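HIST 214: Crime, Courts and Prisons in the Industrial Era
Week 6 handout: Convict labor and the prison workshop
Instructor: Shadi Saab
Posted 4 March 2021

Reading for this week: the Trolbridge packet, sections 2 and 3. Section 4 is optional, but you will want it if you are writing your paper on parole.

1. Where we left off

Last week we looked at the early penitentiary and the argument between the separate system and the silent system. Pennsylvania kept prisoners alone in their cells, working and eating there. Auburn, in New York, kept them in cells at night but brought them together in shops during the day, under a rule of silence. Most states ended up copying Auburn. Reformers argued about which plan was better for the soul. Legislatures mostly looked at cost, and a shop full of men working side by side could turn out goods for sale.

2. Four ways of using prison labor

Know the differences between these. Students mix up the first two every year.

Contract system. A private firm pays the state a daily rate per prisoner. The firm brings in machines, materials and its own foremen. The work is done inside the walls, and the state keeps charge of guarding, food and housing.

Lease system. The firm takes over the prisoners altogether, usually away from the prison, and is responsible for feeding and guarding them. This was common in the South after the Civil War, in mines, turpentine camps and railroad building. Death rates in many camps were very high.

Public account. The state runs the shop itself and sells the goods on the open market.

State use. The state runs the shop, but the goods go only to public institutions: desks, uniforms, brooms, license plates later on.

There were mixed forms too. The piece-price system was a variation on contract, with the firm paying by the finished item and the prison keeping control of the shop floor.

3. Case study: the Mostside shops

Our main case is the Mostside penitentiary, which held 701 prisoners at the time of the inspection we are reading. Of these, 400 were assigned to contract work, nearly all of it shoes and harness for the Godlow company. Another 75 were listed as "unfit for task." The inspector does not say what happened to them during working hours, and this is worth raising in section.

Points to watch for as you read:

The task. Each man had a set amount to finish in a day. Falling short could be punished. Going over might earn a small credit, paid at release.

The foremen. They worked for Godlow, but they reported men to the warden for discipline. Ask who was really in charge of the shop.

The machines. Godlow owned them and could move them out at the end of the contract. When it did, the men had nothing to do for most of a winter, and the warden wrote to the legislature in January asking for money to buy replacements.

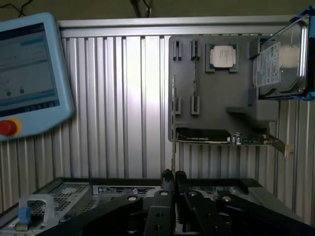
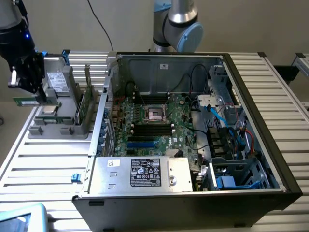 Control pendant with emergency stop; robot arm and gripper over an open desktop computer

4. Opposition and the end of contract labor

Two groups fought the contract system, for different reasons. Free workers and their unions objected to competing with labor that cost a fraction of their own wage. Manufacturers who had no prison contract objected to rivals who did. Prison reformers joined in later, and their complaints about cruelty got more attention in the newspapers than they did in the statehouse.

Several states moved to state use around the end of the nineteenth century. At the federal level, the Hawes-Cooper Act of 1929 let states apply their own laws to prison goods coming in from elsewhere, and the Ashurst-Sumners Act of 1935 tightened the rules on shipping them. By then leasing had already been ended by the states, Alabama being the last in 1928. Chain gangs on public roads went on well after that - do not treat the end of leasing as the end of forced outdoor labor.

5. Questions for section

Villads Ketilsson will lead both sections this week. Come with notes on at least two of these.

Why would a warden prefer contract labor to public account?
How does the Mostside inspector describe idleness? Does he treat it as a punishment, a danger or a waste?
Compare the Godlow foreman's statement with the prisoner letters in section 3 of the packet. Where do they agree?
The Thirteenth Amendment makes an exception for punishment of crime. How did leasing states rely on it?

6. Short paper

Write up to 1000 words on one document from the packet. Quote from it directly and give page numbers. The Rajput article may be used for background but should not be your main source. Papers go to your section leader. Footnotes do not count toward the limit.

Next week: parole boards and the indeterminate sentence.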